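Color, Light and the Shared Table: Dining Rooms for Residents with Low Vision
Speaker notes
Solange Rezende, Dining and Nutrition Services, Torkova Residential Care

Slide 1. Opening

Good morning. On behalf of Torkova Residential Care, I would like to thank the organizers and the staff of Prurndale Hall for hosting this session. My remarks will take up most of the first half. My colleague Reet Lukoševičius, who leads our work on buildings and furnishings, will take questions on lighting and floor finishes after the break. Printed copies of the slides in large type are on the table by the door.

(Pause for the hearing loop check. Ask whether the back rows can hear.)

Slide 2. Who we are

Torkova operates 11 homes. Between them they serve 3,000 meals on an ordinary day, counting breakfast, the midday meal and supper, but not snacks or trays taken to rooms. We employ 700 people, and nearly all of them will at some point in the week carry a plate, pour a drink or sit with a resident who is eating.

I mention this last point because dining has often been treated as the business of the kitchen alone. Our review began with a complaint about soup and ended with changes to the purchasing rules, the cleaning schedule and the way new staff are trained.

Slide 3. What the review looked at

The review covered the main dining room in each home. We did not look at menus, which have their own process, or at bedside meals. Reviewers sat through full meals and ate them. They noted how long residents waited, how often a resident reached for something and missed it, and how much food went back to the kitchen.

We also spoke with families. Several had assumed that a parent had lost interest in food. In some of those cases the parent told us plainly that they could not tell what was on the plate and did not like to ask.

Slide 4. Contrast between tableware and table

Many of our residents have cataracts, macular disease or sight loss following a stroke. For them, a white cup on a white cloth may be very hard to find, and a clear glass of water harder still. Stronger contrast between an item and whatever it stands on is a simple place to start.

Contrast has to be judged in the room where the item will be used, with the table it will stand on. A catalog page is of little help. We now ask suppliers for two samples of each cup, and we try them on the tables already in the building before placing an order.

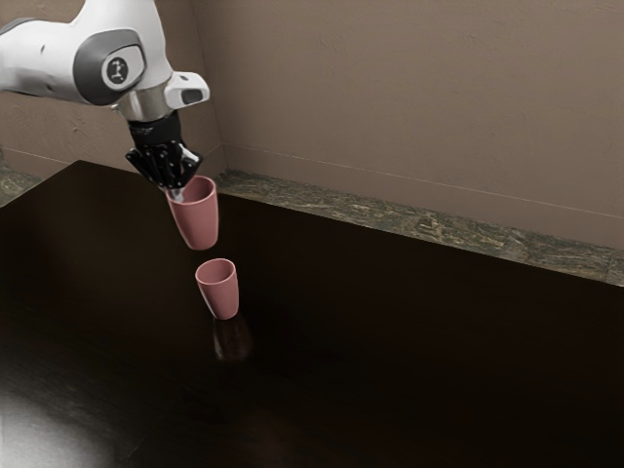 Pink cups with a dark wooden table.

Color should remain the resident's choice wherever possible. At Liepiņa House, the residents' council turned down a set of bright yellow beakers on the grounds that they belonged in a nursery. The council then chose a deep blue cup of ordinary shape. It is used by everyone in the room, including staff and visitors, so that no resident is marked out by the cup in front of them.

(If asked about cost: the replacement sets were bought from the normal tableware budget as old stock was retired. No separate fund was created.)

Slide 5. Plates and food

The same thinking applies to plates, with one complication: the food changes and the plate does not. Fish with mashed potato disappears on white china. Dark gravy is difficult to see on a dark plate. The kitchens at Fomstead keep two colors of plate, and the cook selects one for each dish when the menu is written. The choice is printed on the kitchen sheet beside the portion size.

Patterns proved unhelpful. A printed flower near the rim was taken for food by several residents, who tried to lift it with a fork.

Slide 6. Speaking at the table

No piece of tableware replaces a clear spoken description. Our guidance asks staff to do the following when serving a resident with low vision:

Give your name when you arrive at the table.
Say what is on the plate, and where, using the clock face if the resident finds that helpful.
Place the drink in the same position at every meal.
Say when you are refilling a cup.
Say when you are leaving.

The clock face does not suit everyone. Some residents prefer "nearest you" and "far side." The preference is written in the care plan and read out at the shift handover.

(Allow time here. In earlier versions of this talk, this slide drew the most questions.)

Slide 7. Light

Dining rooms need more light than they are often given, and they need it spread evenly. Older eyes adjust slowly. A resident who comes in from a dim corridor and sits facing a bright window may need several minutes before the table can be made out at all.

Glare deserves the same attention as brightness. Polished tops return the light of a lamp or window toward the person seated, and a cup or spoon placed within that bright area can be lost. Matte finishes spread the light more gently, though they do not remove the problem. Reviewers were asked to sit in every chair, at the height of a resident's eyes, and look across the table.

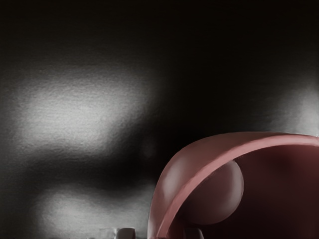 Uneven light on a dark, fine-grained surface.

In most rooms the remedy was modest. Sheer blinds were fitted to south windows. Tables were turned so that fewer chairs faced the glass. In two homes, spotlights were taken out and replaced with broad ceiling panels. The Fomstead rooms were finished in February, when the low sun at midday gave us a hard test of the new blinds.

Slide 8. What remains to be done

Three matters are still open. Supper has received less attention than the midday meal, although it is served in weaker light. Our guidance for outdoor dining is still a draft. Finally, temporary staff do not always receive the serving guidance before their first shift, and a one-page version is now being tested at Liepiņa House.

We have set aside 1,000 copies of the serving guidance for other providers. Please leave your address with Reet Lukoševičius if you would like a set for your own home.

Slide 9. Break

(Leave this slide up. Coffee is in the side room, step-free access through the left-hand door. Remind attendees that the second half starts at 11:15.)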